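Section 4: Finishing and Maintaining the Work Surface

4.1 Scope

This section covers surface preparation, oiling and routine care of Sudadholm solid wood tops. It applies to tops supplied unfinished. Tops supplied with the factory hard-wax coating are covered in Section 5 and must not be oiled until that coating has been fully removed.

Assembly of the base, including leveling of the feet, is described in Section 3. Complete Section 3 first. A top that is oiled before it is fixed can be marked by the fastening brackets.

4.2 Before You Start

Leave the top unwrapped in the room where it will be used for 30 hours before sanding. Lay it flat on battens so that air reaches both faces. Do not lean it against a wall.

Room temperature should be steady. Do not work in direct sun or next to a running heater. Oil applied to a warm surface thickens before it can soak in and leaves tacky patches.

You will need:

Sanding block or orbital sander
Abrasive sheets, 120, 180 and 240 grit
Chambi surface oil, one can
Lint-free cotton cloths
Vacuum with a soft brush head
Metal bucket with lid, half filled with water
Nitrile gloves

CAUTION: Cloths soaked in oil can heat up and catch fire without a flame or spark. Put used cloths in the bucket of water at once and close the lid. Do not leave them folded, balled up or in a trash can.

4.3 Sanding

1. Check the surface under a low side light. Mark dents, glue residue and pencil lines with chalk.

2. Remove glue residue with a cabinet scraper. Oil will not penetrate glue and the spot will show as a pale patch.

3. Sand the whole face with 120 grit, following the direction of the grain. Keep the sander flat. Do not tilt it onto an edge to work on a single mark.

4. Vacuum the surface. Wipe with a dry cloth.

5. Repeat with 180 grit.

6. Dampen the surface lightly with clean water and let it dry completely. This raises loose fibers.

7. Sand by hand with 240 grit, using light pressure. Stop as soon as the surface feels smooth.

8. Break all sharp edges by hand with two or three light passes. Oil does not hold well on a sharp corner, and this is where most early wear is reported.

9. Treat the end grain with 240 grit until it is as smooth as the face. End grain takes up more oil and will go darker if left rough.

NOTE: Do not use steel wool on oak or other woods high in tannin. Small steel particles left in the pores turn black on contact with water.

4.4 Oiling

1. Stir the can slowly from the bottom. Do not shake it.

2. Test the oil on the underside. Let the test area dry before you judge the color.

3. Oil the underside first, with one coat. An untreated underside takes up moisture at a different rate from the top face, and the panel may cup.

4. Turn the top over. Pour a small quantity of oil onto the center and spread it with a cloth, working along the grain toward the ends.

5. Wait for the time printed on the can. Add oil to any areas that look dull.

6. Wipe off all oil still standing on the surface. The surface should feel nearly dry to the hand.

7. Let the coat cure overnight with the windows open.

8. Rub down lightly with 240 grit, vacuum, and apply the second coat in the same way.

9. Apply a third coat to the end grain only.

The surface can be used with care after 30 hours. Full hardness takes longer – allow 6 days before placing anything wet on it, and do not cover it with a mat or cloth during this time.

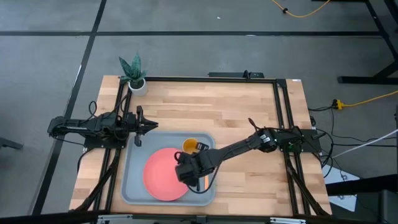
Kirsty Ngata wrote in to disagree with the figure of 6 days. Her top still smelled of oil when that time was up, in a basement room with the door kept shut, and a wet glass left a ring on it the following morning. She would like the manual to say two weeks for rooms without a window.

The figure given in 4.4 assumes normal ventilation. In closed rooms, in basements, or when the air is damp, double the curing time. If a faint smell remains, the oil is still curing and the surface should be kept dry. A ring made during this period can usually be removed with the procedure in 4.6.

4.5 Routine Care

Dust the surface with a dry cloth. For dirt, use a cloth wrung out in lukewarm water with a few drops of mild soap. Wipe along the grain and dry at once.

Do not use:

Scouring powder or abrasive pads
Ammonia or chlorine cleaners
Furniture polish containing silicone
Steam cleaners
Vinegar, in any dilution

Silicone is a particular problem. It cannot be sanded out reliably and any later coat of oil will pull away from it in small craters.

Trays, dishes and anything else with a flat base should be lifted when moved. Grit trapped under a raised base will scratch an oiled surface even under a light load. Felt pads are suitable for items that stay in one place. Rubber feet are not – some rubber compounds stain oiled wood permanently.

Where equipment is clamped or screwed near the edge of the top, check the fixings every 6 months. Wood moves across its width with the seasons. Leave the clearance given in Section 3 at the two long sides and do not fill it with sealant.

Re-oil when water no longer beads on the surface. For most tops this means one thin coat a year. Tops in heavy daily use will need it more often, and the area in front of the user will generally wear first. It is acceptable to re-oil that area alone, provided the edge of the new oil is feathered out with a dry cloth.

4.6 Removing Marks

Water rings

1. Let the surface dry for a full day.

2. Rub the ring with a cloth barely moistened with oil, following the grain.

3. If the ring is still visible, sand lightly with 240 grit, extending past the mark by a hand's width on all sides.

4. Oil and wipe off as in 4.4.

Dents

1. Place a damp cotton cloth over the dent.

2. Touch the cloth with the tip of a hot iron for a few seconds. Lift, check, and repeat as needed.

3. Let the area dry overnight. Sand with 240 grit and oil.

CAUTION: Do not leave the iron in place. Dents with torn fibers cannot be steamed out and should be filled with Kotent wax stick in a matching shade.

Black spots

Black spots are caused by iron and water together, often from a can or tool left standing. Sand first. If the spot remains, treat it with oxalic acid according to the supplier's instructions, rinse, dry and re-oil. Wear gloves and eye protection.

4.7 Troubleshooting

Surface stays sticky after two days: too much oil was left standing. Wipe with a cloth moistened with fresh oil to soften it, then rub dry.

Surface looks patchy: uneven sanding, or glue under the oil. Sand back to bare wood in the affected area and repeat from 4.3, step 5.

Fibers feel rough after the first coat: normal. Rub down before the second coat.

Panel has cupped: check that the underside was oiled. Loosen the brackets, store the top flat with air on both faces, and check again after two weeks. If the cupping has not gone down, contact the supplier before sanding.

Oil in an opened can has formed a skin: cut the skin out and discard it. Strain the remaining oil through a paint filter. Do not stir the skin back in.

Spare brackets and wax sticks are listed in Appendix B under part group 73.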